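How to Wash Microfibre Cloths So They Keep Working

I used to chuck my microfibre cloths in with the towels, slosh in some softener and wonder why they smeared everything a month later. Then my neighbour Hélder Mendes, who valets cars at the weekend, saw one hanging on my line and told me (very kindly!) that I'd ruined it. So this is how I do it now, and I've still got cloths from that first proper batch going strong.

What you need

Your dirty cloths, a plain liquid detergent with no softener in it, a bucket, and white vinegar if they've gone stiff. I use Stillo liquid for no better reason than that the corner shop stocks it.

Step 1: Sort them

Keep microfibre away from cotton. Cotton sheds lint, the microfibre grabs it, and you'll be picking fluff off your windows for ever. I do a second sort too — bathroom cloths in one heap, kitchen and dusting in another. Different colours for different rooms make this so much easier, and you can do it half asleep on a Monday.

Step 2: Shake and soak

Give each cloth a good shake outdoors. Anything greasy goes in a bucket of warm water with a small squirt of detergent for 10 minutes. If yours have gone stiff, soak them in plain water with a cup of vinegar instead and leave them for an hour. Never mix the vinegar with bleach, please.

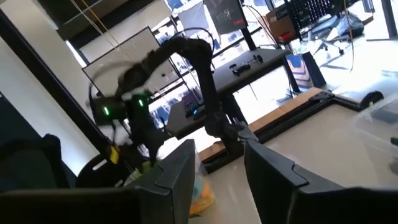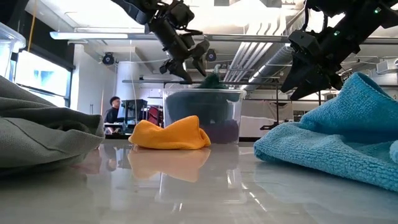 Blue towel, orange-yellow cloth and grey-green cloth in the second photo.

Step 3: Wash

Warm, 40 degrees, normal spin. I put 16 cloths in at a time, and they need room to move about, so don't cram the drum. Use half the detergent you think you need. Too much stays in the fibres and that's where the streaks come from. New bright ones can bleed a bit, so wash those on their own the first couple of times.

And no softener! It coats the fibres and they stop picking anything up. Same goes for dryer sheets.

Step 4: Dry

Line dry if you can. If it has to be the tumble dryer, use the lowest setting and clean the lint filter first, or you've undone all of Step 1. Don't iron them and don't hang them over a hot radiator, the fibres can melt and go scratchy.

Step 5: Check before you put them away

Drip a little water on the worktop and wipe it with a dry cloth. If it drinks it up, lovely. If it just pushes the water about, do the vinegar soak again and rewash. After 2 goes with no change I demote it to bike chains and muddy boots.

How often?

Kitchen ones after every day's use, dusting ones when they look grubby. Window cloths I rinse by hand and machine wash at the end of the month.

Bernardo Serrano asked in the comments whether this works for mop heads. Yes, same method, but take the plastic clips off first and give them an extra rinse.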